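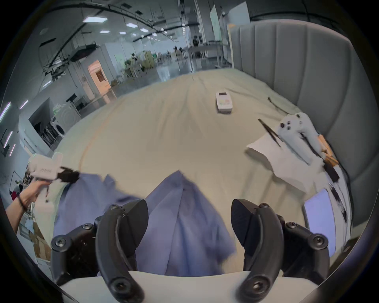 How long can the wool stay in the alum bath before it starts to feel sticky? Overnight is fine at the strength we use (15 percent of the dry weight of the fiber), and I've let skeins go two nights with no trouble as long as they got a proper rinse after.

Writing that down because Maribel asked me again this morning and I gave her a different number from last time. So there it is, Maribel, in ink.

December, dye notebook, continuing the onion skin and madder rows

Started 9:40 a.m. Weighed out the Wandeo worsted, 692 g dry, which is the whole rest of the cone. I'd been saving it for the indigo but the indigo vat is sulking (smells fine, no bronze on top, greenish brown when I stir it) and I wanted to get something done before the holidays. Wound it into small skeins and tied them in four places with cotton, loosely this time!! The last batch had white bands at every tie and I had to overdye the lot.

Scoured with the neutral soap. The water came out yellower than I expected for yarn that was sold as clean. Second scour, much better.

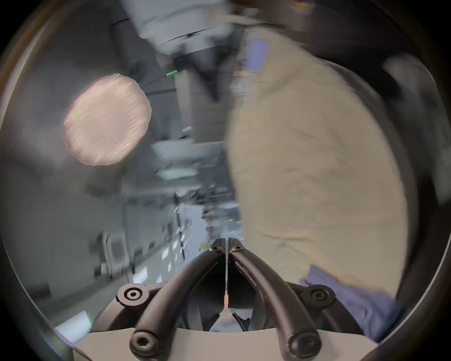

Alum went in already dissolved, then the skeins, then up to a bare simmer over an hour or so. I wandered off to answer the Mosquera people about the spring order and came back to find it a touch hotter than I like. No felting that I can feel. I'll check again once it's dry, and if the skeins from the bottom of the pot are fuzzy I'll know why.

Madder: the Nenamov powder, not the chopped root. I soaked it overnight, poured off the first water (that brownish yellow stuff), and kept it in a jar because I hate throwing it out. Held the pot low for the whole run and added a pinch of chalk, our tap water being so soft. Came out a real brick red on the first three skeins, then coral, then a pinkish thing I'm calling salmon until someone comes up with a nicer word. I love the coral. Maribel Salazar says it looks like a bathroom from 1985 and she's not wrong, but I still love it.

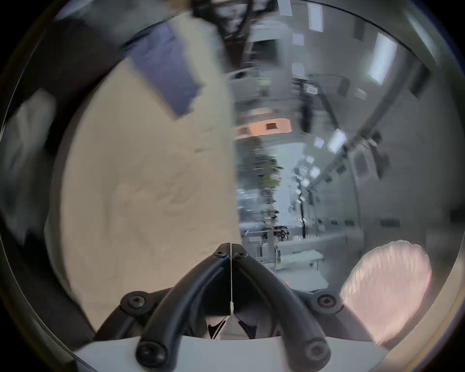 Still to do

Iron dip on two of the onion skin skeins, 20 minutes at most. Separate pot! The iron pot has red tape on the handle now.

Cut samples for the lightfastness card and tape half of it over. South window, back in a month.

Ask Flilto if they still carry the weld.

Feed the indigo vat and leave it alone until tomorrow.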